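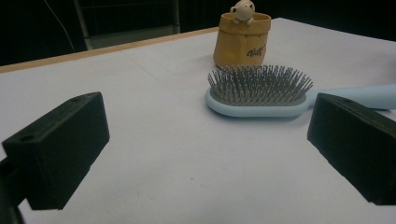
4. Fitting, Checking and Looking After the Fingers

This section covers the two-finger hand tool supplied with the Hukeo collection kit. It applies to tools with the wide fingers (black, straight-sided blocks). If your tool has the narrow curved fingers, use the Żak supplement instead. The screw lengths are different and the two sets must not be mixed.

Section revised 27th March. Replaces all earlier versions of section 4.

4.1 Before you start

You will need:

2.5 mm hex key (in the lid pocket of the case)
Small brush, dry
Lint-free cloth
Isopropyl alcohol
Finger gauge block, 50 mm
Thread locker, low strength
A flat table with a plain, pale covering

The table covering matters for section 4.5. A sheet of white paper or cloth works well. Tape it down at the corners. Light creases do no harm, but a fold that stands up from the table will catch the underside of a finger.

Put the tool on its stand and switch it off. Wait until the status light has gone out before touching the fingers.

CAUTION: Keep your own fingers out of the gap whenever the tool is switched on. The trigger is light and the fingers close fully without a stop.

4.2 Removing the fingers

1. Open the fingers to their widest position by turning the manual wheel on the back of the tool counterclockwise. Stop when you feel resistance. Do not force it.

2. Turn the tool so that the left finger faces you.

3. Loosen both mounting screws half a turn each, then remove them fully. Loosening one screw all the way while the other is tight can bend the carrier.

4. Pull the finger straight off the carrier. If it sticks, rock it gently from side to side. Do not pry it with a screwdriver – the carrier is soft and marks easily.

5. Repeat for the right finger.

6. Put the screws in the tray in the case. The two longer ones belong at the rear of each carrier.

Note: Left and right fingers are not interchangeable. The letter is stamped on the inside face, where it meets the carrier.

4.3 Cleaning

1. Brush dust and lint out of the carrier slots. Hair is the most common cause of a slow or uneven close. Look along the rail from the front and lift out any strands with tweezers.

2. Wipe the finger faces with a cloth dampened with alcohol. Let them dry for two minutes.

3. Wipe the rail with a dry cloth. Do not use alcohol on the rail, as it removes the factory grease.

4. Check the small round holes in the top of the fingers. They are for the marker pins and should be clear. If one is blocked, turn a toothpick in it. A drill will enlarge the hole and the pin will no longer seat.

5. Look at the matte finish on the top surfaces. Worn, shiny patches reflect light into the camera and can upset the width reading. If a patch is larger than a fingernail, replace the pair.

Clean the fingers at the end of every working day, or every 500 closes if the counter is in use. Regrease the rail once a year. We suggest June, together with the battery check in section 7.

4.4 Refitting the fingers

1. Check the stamped letter and slide the left finger onto its carrier until it stops.

2. Put one small drop of thread locker on each screw.

3. Start both screws by hand. They should turn freely for at least three turns. If a screw binds at once, take it out and start again.

4. Tighten the front screw until it just touches, then the rear, then go back and tighten both. Firm hand pressure on the short arm of the hex key is enough.

5. Repeat for the right finger.

6. Close the fingers slowly with the manual wheel. The two faces should meet along their whole height. A gap at the top means the rear screw went in first. Loosen both and repeat step 4.

7. Open the fingers and place the 50 mm gauge block between them. Close until both faces touch the block, then slide it out. It should move with a light drag.

8. Leave the tool switched off for one hour while the thread locker sets.

4.5 Checking the camera view

Do this check each time the fingers have been off, even if the same pair went back on.

1. Connect the tool and open Pumumance on the host computer. Choose Tools, then Live View.

2. Hold the tool in its normal working position over the covered table, with the fingers wide open.

3. Check that a finger enters the picture from each side, low down, with clear table between them. Part of each finger will be outside the picture. The round hole in the top of each finger must be visible.

4. Place two or three household items on the table beyond the fingertips. Use at least one low item with fine detail and one that stands upright. A hairbrush laid flat with the bristles up is a good choice for the low one, and a small container stood behind it does for the other. The near item may overlap the base of the far one in the view.

5. Check sharpness on the low item first. You should be able to pick out single bristles at the edge of the brush pad. If they run together into a gray patch, clean the lens cover and look again. If that makes no difference, go to section 5.3.

6. Check the upright item. The top may be slightly outside the picture at this distance. If more than half of it is missing, the camera is pitched too low. Loosen the camera clamp, tilt up by one mark and tighten.

7. Look at the shadows. Soft shadows next to the fingers are normal and do not affect the reading. Hard black shadows with a sharp edge usually come from a single lamp close to the table. Move the lamp back or turn it toward the wall.

8. Close the fingers and open them again while watching the view. Both should move at the same rate and stop the same distance from the center.

Note: A dark room behind the table is acceptable. The exposure is set from the lower half of the picture. With a pale table cover and low room light, white will look gray on the screen. Leave the exposure on Auto unless the message "Low light" stays on for more than ten seconds.

Note: Keep cables off the table surface and away from your working arm. A cable drawn across the view during a recording is logged as an obstruction.

4.6 Width calibration

1. In Live View, choose Calibrate Width.

2. Close the fingers fully and press Confirm. The raw value should settle at 128 or below.

3. Fit the gauge block, close onto it and press Confirm.

4. Remove the block, open the fingers fully and press Confirm. A correctly fitted wide pair gives a raw value of 347 or more at this step.

5. Press Save. The old calibration is overwritten and cannot be restored.

If the open value is too low, check for dirt at the outer ends of the rail before repeating the calibration. If the closed value is too high, check that the finger faces meet as described in 4.4, step 6.

4.7 Faults

Fingers close unevenly
Hair or lint on one side of the rail. Clean as in 4.3. If the fault remains, check that all four mounting screws are tight.

Fingers stop before fully open
Guard set to Prevent. This setting limits travel when the narrow fingers are fitted. Change it to Off under Tools, Travel Guard.

One finger missing from the view
Camera clamp has turned. Line up the white marks on the clamp and tighten.

Clicking when the fingers change direction
Loose carrier. Do not use the tool. Return it with the fingers still fitted, so that the wear can be measured.

Width reading jumps while the fingers are still
Marker pin left in a finger, or a shiny patch on the top surface. Remove the pin or replace the pair.

4.8 Storage

Close the fingers onto the foam spacer before putting the tool in its case. Do not store it with the fingers fully closed – the faces can take a set against each other over several weeks. Keep the case out of direct sun, and write the date of the last cleaning on the card inside the lid.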